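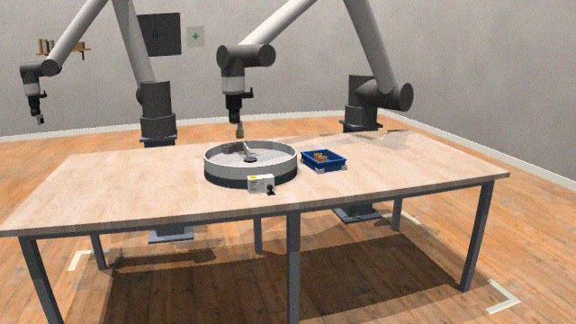

Dirbridge Allotments and Growing Forum > Fruit and veg > Sowing leeks in April, too late?

mossybarrow
Evening all! First year with a proper plot up at Fulludon and I am completely hooked. I've got onions in, broad beans up to my shins, and now I want leeks. Lots of leeks. The chap at the seed swap told me April is too late and I should buy plants in. Is he right? I've got a packet of 300 seeds sitting here and I'm itching to get going.

hustavska
Not too late at all! I sow mine in April every year and we're still pulling them the following March. Deep pot, multipurpose compost, scatter thinly, then leave them alone until they're as thick as a pencil. Leeks are the most forgiving thing you can grow. You'll love them.

plot727
Going to disagree a bit. April is fine if you want medium leeks. If you want the big fat ones you need to be sowing in late winter under cover, and I don't think we should tell beginners otherwise. My April ones have never got much past broom handle size.

hustavska
Broom handle is the perfect size though! The giant ones are all wool and no flavour. Soup with small leeks and a bit of nutmeg – unbeatable.

plot727
We'll have to differ on that, I've eaten plenty of big ones that were lovely. Agree on the nutmeg.

raju_digs
Whichever size you go for, make the holes deep. I use an old spade handle, go down 22 cm, drop the leek in and fill the hole with water. Don't firm the soil back. It feels wrong the first time but you get beautiful long white stems.

mossybarrow
22! I was going to go half that. And do you trim the roots first? My book says yes.

raju_digs
I do, only so they drop in without bending.

plot727
Never trim mine, roots or tops. Tried both ways in the same bed one year and the trimmed ones sulked for a fortnight.

hustavska
I trim the roots and leave the tops. So that's three answers for you, sorry!

mossybarrow
Ha, brilliant. I'll do one row each way and report back. Sowed nearly 30 in a big pot just now, in the dark, with a head torch on. What about rust? Next plot had it badly last year.

raju_digs
Give them space and go easy on the nitrogen. A bit of rust on the outer leaves peels off in the kitchen anyway. Looking forward to the results!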